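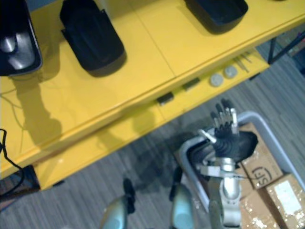
I bought the Vadholm Lucretius with my own money, after using a library copy so long that I started to feel guilty about the renewals. It's the first volume in their new Latin readers, edited by Driss Fawzy, and it covers selections from all six books of De Rerum Natura with facing vocabulary and a commentary underneath. I've now read it cover to cover, plus Book 3 a second time, and I love it.

Some background so you know who's talking. I had four years of Latin in college, forgot most of it, and came back to it through a reading group in Priltville that meets above the hardware store. We did Ovid first, then some Seneca. Lucretius scared me. The sentences go on forever, the words are old-fashioned even for their own time, and just when you think you have the argument about atoms pinned down he swerves off into a cow looking for her lost calf (which is, by the way, one of the saddest things in Latin, and Fawzy gives it the space it deserves).

What makes this edition work is that the notes follow the argument. Most student commentaries I've used tell you that a word is ablative and leave you there. Fawzy tells you it's ablative and then what the point of the line is, which earlier claim it leans on, and sometimes that the reasoning is a bit shaky! His note on the symmetry argument in Book 3 – the one where the time before we were born is held up as a mirror of the time after we die – runs to two full pages and I would happily have read four more. He lays out the usual objections fairly and doesn't rush to rescue the poet from them.

The introduction is short, 11 pages, and mostly about Epicurus. There's a good section on why a philosopher with such a low opinion of poetry ended up with a follower who wrote six books of it. I'd have liked more on meter. You get one page on the hexameter and a promise that the elisions will get easier, and they do, but it took me until the middle of Book 1.

The vocabulary is handled well. Words that come up all the time are in a list at the back and everything else is on the page. My one real complaint is that the list leaves out a few words it shouldn't. I went looking for "primordia" and found it only under the plural of something else. The maps are useless, but who needs a map for Lucretius?

Physically it's a nice paperback. The paper takes pencil and erases clean, and the spine on mine has survived being pinned open under a coffee mug since April. The Awan edition, which several people in our group own, has a fuller text but tiny notes in the back, and I got tired of flipping. The Trisora one is cheaper and fine if you only want Book 1.

If you have a year or two of Latin and you're curious about Epicurean philosophy, get this. Start with the opening of Book 2, the man on the shore watching the ships, and then go back to the beginning. A Cicero volume is supposed to be next and I've already asked the store to hold one.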